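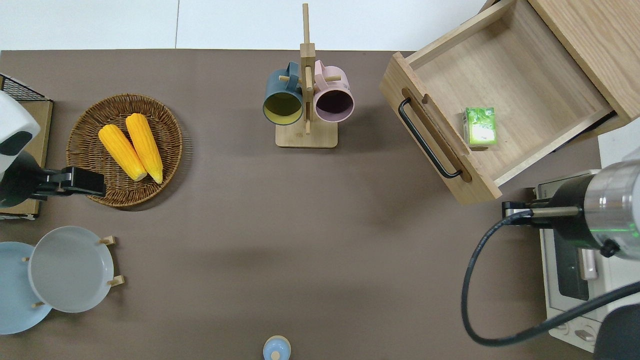
Figure 4-1. Kitchen table cell in the head camera view, left gripper at the basket rim, drawer open.

4 Setting up the scene model and grasp planner

By Sigita Rätsep. Revised September
Reading time: 4 minutes

This section covers the perception and planning side of Osier on a two-armed table cell. It assumes that both arms have been homed, that the head camera has been calibrated (section 3) and that the Jasteck arm driver is running. Object names in the text refer to the layout in Figure 4-1.

4.1 Start the scene service

1. Open a terminal on the planning computer and start the scene service with the cell profile:

osier scene start --profile kitchen_table

2. Wait for the line "scene ready". The service loads the table plane first, then the fixed objects, then the movable ones.

3. Open the viewer. Check that the table plane lies flat under the point cloud. A tilt that you can see by eye is too large for the planner. Repeat the calibration in section 3.

Note: The floor beyond the far edge of the table is masked by the profile. If floor points show up in the viewer, the mask was drawn for a different head angle. Redraw it with the head at the angle used for planning.

4.2 Label the fixed objects

Fixed objects are kept as collision shapes and are not offered to the grasp planner. In this layout they are the wire mesh rack, the mug tree, the body of the drawer unit, the toaster oven and the dish rack.

1. Select each fixed object in the viewer and press F.

2. Set the shape type. Use "box" for the toaster oven and the drawer unit body. Use "mesh" for the mug tree. A box drawn round the mug tree also covers the space between the pegs, and the planner will then reject every mug grasp.

3. Set the wire mesh rack to "solid". Depth readings pass through the grid and the rack will otherwise appear and vanish between updates.

4. Save the labels.

Caution: Do not label the drawer itself as fixed. The drawer and the unit body are two parts joined by a slide. If they are merged, the planner treats an open drawer as closed and may send the right arm through it.

4.3 Set up the drawer slide

1. Select the drawer, then the unit body, and choose Join > Slide.

2. Draw the slide axis along the side wall of the drawer, pointing outwards.

3. With the drawer fully open, press Set maximum. Close it by hand with the arms disabled and press Set minimum.

4. Open the drawer again and compare the model with the point cloud. The front panel and the bar handle should both line up.

Note: Contents such as the green juice box are tracked relative to the drawer while it moves. If an item is left behind in the model, its parent is still set to "table".

4.4 Set up the basket

The basket is a container with an open top. Its rim matters more than its walls, as the gripper works close to it.

1. Select the basket and choose Type > Container.

2. Fit the rim ring to the raised edge. Leave the wall thickness at the default.

3. Select each ear of corn separately. Where two items lie side by side, the segmenter often returns them as one. Use Split and draw the line along the gap.

4. Set the rim clearance. The value is in tenths of a millimetre; start at 120.

Caution: With a clearance below the starting value, the jaws can touch the rim on the way down. The wrist force limit will stop the arm, but the basket may shift and the scene must then be updated before the next plan.

4.5 Test a plan without motion

1. Set the planner to dry run.

2. Choose one ear of corn as the target and the left arm as the active arm. Set the time limit to 2000 ms.

3. Press Plan. The path is drawn in the viewer. Step through it with the arrow keys.

4. Repeat for the juice box with the right arm. Check the cable at the right gripper at every step. The cable is not part of the collision model.

5. If the planner returns error 23, no grasp was found. Check the labels from 4.2 first. Error 689 means that the scene changed during planning; clear the table area of hands and try again.

Leave dry run on until both plans pass. Motion is enabled in section 5.

Technical check: Nektarios Katsaros

Related items
Calibrating the head camera
Running the first pick with both arms
Importing Seol object meshes
Dretier log viewer: reading planner errors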